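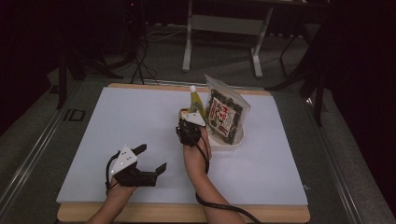
How to Sew a Fitted Cover for a Wooden Table

February 2018

I have wanted to write this one up for a long while, mostly because I keep getting asked for it and my answer keeps growing every time I give it. A fitted cover is a lovely first project if you've got a sewing machine and one free afternoon (two, if you're like me and stop for coffee whenever the bobbin runs out). It hugs the corners, it doesn't slide when you lean on it, and it comes off for the wash in a few seconds. I made my first for our old kitchen table back when we lived in Vukau, and I'm still using it, faded stripes and all!

What You'll Need

Fabric, washed and dried and ironed before you do anything else
Half-inch elastic
Thread that matches, or nearly matches
A tape measure and a long ruler
Chalk or a washable marking pen
Pins or those little plastic clips
A large safety pin for threading the elastic

As for fabric, a medium-weight cotton is the friendliest thing to learn on. Canvas wears wonderfully but gets thick at the corners, and a light machine will grumble about it. I'm fond of a cotton twill sold under the name Clotell, which my local shop keeps on the big rolls by the door, and I've also used an old flat bedsheet more than once with no regrets at all.

Step 1: Measure the Table

Measure the length and the width of the top, and then measure them again at the other end, particularly on an older table. Mine is 32 inches wide at the window end and a hair more at the other, and I cut my first cover without checking. Go with the larger number. Then measure how thick the top is, straight down the edge.

Write it all down on paper. I know, you'll remember it, and so did I.

Step 2: Work Out Your Cutting Size

To each side you'll add the thickness of the top, plus 2 inches to tuck underneath, plus one inch for the elastic casing. That gets added on all four sides, so remember to double it when you figure the full length and the full width. For a top that is 32 inches wide and one inch thick, that comes to 32 plus four plus four, or 40 inches across.

If your fabric isn't wide enough you can join two pieces. Put the seam off to one side, where a dinner plate or a fruit bowl won't rock on it, and press it open as flat as you possibly can.

Step 3: Cut and Mark

Lay the fabric out on a clean floor with the wrong side facing up. Draw your big rectangle with chalk, cut it out, and then draw the outline of the tabletop inside it, with the same margin all the way around. That inner outline is where the edge of the table is going to sit, and you'll be glad of it in a minute.

Step 4: Sew the Corners

Each corner of the big rectangle has a square of extra fabric outside the chalk outline. Fold the corner diagonally, right sides together, so the two raw edges line up. Starting at the corner of the inner outline, draw a line straight out to the raw edges, at a right angle to them. Pin it, and sew along that line with a backstitch at both ends.

Before you trim anything, try it on the table inside out! This is my one firm rule. If the corners of your top are rounded, you'll find a little peak of fabric standing up at each one. Pinch it down, chalk the curve right where it sits, and sew again along the chalk. A gentle curve will do fine, and the elastic forgives a lot. Once you're happy, trim the extra down to half an inch and zigzag the raw edges so they won't fray in the wash.

Step 5: Make the Casing

Fold the bottom edge up a quarter inch and press, then fold it up again by three quarters of an inch and press once more. Stitch close to the inner fold all the way around, leaving a gap as long as your finger somewhere along one of the short sides. Go slowly over the corner seams. I turn the wheel by hand there, ever since I broke my last good needle on the thick bit.

Step 6: Thread the Elastic

Pin one end of the elastic to the fabric next to the gap so it can't disappear on you. Put the safety pin through the other end and work it around, bunching and pulling, bunching and pulling. The radio helps. When you come back to the start, put the cover on the table and pull the elastic until it's snug underneath but not straining. Overlap the ends by an inch, stitch back and forth over them several times, and close the gap.

Washing and Storing

Cool wash, low dryer, and put it back on the table while it's the least bit warm, so you can smooth the wrinkles out with your hands and skip the ironing. Dry the wood well before the cover goes back on. For the winter ones I roll them around a cardboard tube and stand them in the closet.

A waterproof lining can be cut from the same measurements, minus the casing, and I plan to have those instructions up in May.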